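Okeke Finishes the Elthorpe Ice Rink, Which Is Now Cold on Purpose

Sun 6 January
By the Okeke press office

62 shares | 10 comments

ELTHORPE – Building contractor Okeke has completed the renovation of Elthorpe Ice Rink and handed the keys back to its operator, Sotine. The rink reopens to skaters this week with a new floor slab, a new refrigeration plant, rebuilt locker rooms and a roof that keeps the weather on the side where weather belongs.

Readers who skated in the old building will remember that it had two climates. The lobby was freezing and the rink was a bit warm. The design team at Kukemville Architects was asked to swap them, and the job grew from there.

Work started in June, a month when very few people call a contractor to complain about missing ice. The first task was to take up the old slab, which had been poured over pipework that did not match any drawing held by Sotine, by the town or by us. There were pipes that went nowhere. One ran neatly under the penalty box, turned around and came back. All of it has been removed and recycled, and the new layout has been drawn up, labeled and filed in more than one place.

The new slab sits on insulation and a heated sub-floor. We were asked several times during the project why anyone would put heating under an ice rink. The ground beneath the old one had been frozen for so long that it had started to swell, lifting one corner of the playing surface enough that pucks drifted toward the home goal. The local hockey club tells us it had considered this part of the visitors' welcome. The new surface is level, and the club has been informed.

Overhead, the original timber trusses have been kept. They were cleaned, repaired at the ends where water had got in, and fitted with a low-emissivity ceiling below, a long name for a shiny sheet that stops the roof from warming the ice. It also stops condensation from gathering on the steel and dripping onto skaters, a feature of the old rink that regulars called "the stalactite season." Several of them have asked whether it could be brought back for one weekend a year. It could not.

The locker rooms were the part of the job that drew the most mail. There are now separate rooms for home and visiting teams, a room for officials with a door that locks from the inside, and family changing space next to the skate counter. The rubber flooring runs without a break from the benches to the ice, so it is possible to leave the locker room, reach the gate and come back without crossing bare concrete on blades. The showers are hot. We mention it only for those who knew the previous ones.

Seating has been rebuilt along the east side, with 800 places and a raised platform for wheelchair users at center ice, at the height where you can see over the boards and over the people who stand up at the boards. A ramp connects the platform to the lobby. The old arrangement, which involved a freight elevator and somebody going to find the key, has been retired along with the elevator.

The snack bar has moved across the lobby and now has a serving window facing the rink as well as one facing the entrance. The kitchen behind it has new extraction, new sinks and a hatch wide enough for a tray. Sotine has confirmed that the chili recipe is unchanged. We understand this was discussed at greater length than the refrigeration plant.

On the plant itself: waste heat from the compressors is now captured and used for the showers, the lobby and the pit where the resurfacer dumps its snow. The old system sent that heat out through a vent in the back wall, where it kept a strip of grass green all winter and made the parking lot very popular with geese. The geese have been slow to accept the change. Visitors parking at the rear are advised to walk with confidence.

Some 30 local trades worked on the project, from refrigeration engineers to the sign painter who restored the lettering over the main door. The second "E" in "ELTHORPE" had been upside down for as long as anyone can recall, which is hard to do with an E of that style and took a while to spot. After a short debate it has been put right. The original letter hangs in the lobby, the wrong way up, next to the trophy case.

There were delays. A delivery of dasher boards arrived in the wrong color, a cheerful orange that was admired by our site crew and by no one else, and had to go back. Heavy rain in the early weeks turned the excavation into a rink of another type. The program had some slack built into it for this sort of thing, and we used every bit of that slack and then borrowed a little more from the painting. The painting got done.

"We wanted a rink that feels like the old one without behaving like it," said a spokesperson for Sotine. "People learned to skate here, and a good number of them learned to fall here. We'd like that to go on, with better padding at the corners."

A spokesperson for Kukemville Architects added: "The trusses were the reason to save this building. Everything else was more or less a reason to leave it. We're very happy with how the two sides settled up."

Public skating begins with evening sessions, with the full timetable, learn-to-skate classes and league hockey following once the ice crew is satisfied with the surface. The ice crew, we have learned, is not easily satisfied. Skate rental will be open at every public session, and the rental skates are new. The old ones have been given to a theater group, which plans to do something with them that we have asked not to be told about.

Season passes bought before the closure have been extended to cover the months the rink was shut. Holders need only bring the old card to the front desk. Cards that have been through the laundry will be accepted if some part of the name can still be read.
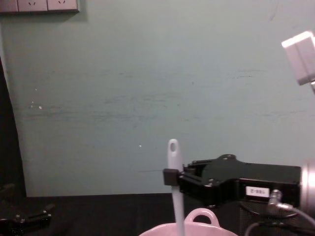
About Okeke

Okeke is a building contractor working on sports, leisure and community buildings, mostly old ones, mostly damp on arrival. Our recent work includes swimming pools, a bowling alley and a squash club whose courts turned out to be different sizes. Press inquiries, and requests to see the rink before opening hours, should go to the press office in writing. Requests for the orange boards should go to the supplier, who still has them.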